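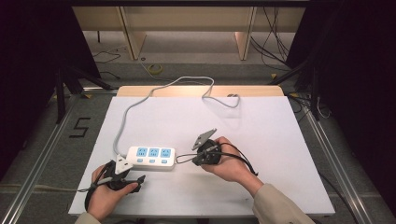
2 min read

Virkeo Three-Socket Power Strip, White and Light Blue

A power strip is the least exciting thing you will buy this month, and we say that as people who sell them. The Virkeo has a white body and a light-blue panel with three sockets in a row. Each socket has a small lettered label printed beneath it and its own light-blue switch button below, so the lamp can go off while the charger stays on. No more crawling under the desk to pull the right plug – or, more often, the wrong one.

The cord is light gray and long enough to wander across a worktable and back again. It will not coil itself neatly. We have asked.

Lay the strip flat, push plugs all the way in, and keep it away from sinks, fish tanks and coffee. Please don't plug one strip into another, however tempting the chain looks.

Rated by Virkeo for 4,000 presses per button, which should outlast most desks and a few careers. Returns accepted within 30 days at the Urkgate store or by mail. Orders ship in 2 business days.

Also in this range: Govovex cord clips, pack of 7.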